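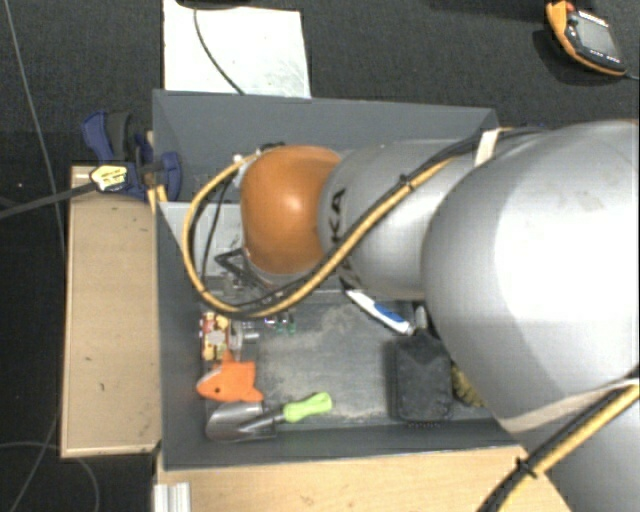 Gistard storeroom - gray small-parts bin
Monthly check, Tuesday, September 30, 2025

1. Walls: upright, no cracks found by hand. OK
2. Floor of bin: worn in the middle, pale and dusty. Wipe down, check again in January.
3. Corners: grit in two of them - vacuumed.
4. Contents: small items only, nothing sharp, nothing leaking. OK
5. Wooden board beside bin: checked for splinters. OK
6. Label: bin 111, readable. OK
7. Aisle to the Kereama door: clear. OK

Comment: a replacement liner is on order from Skavmont. Keep using the bin until it comes.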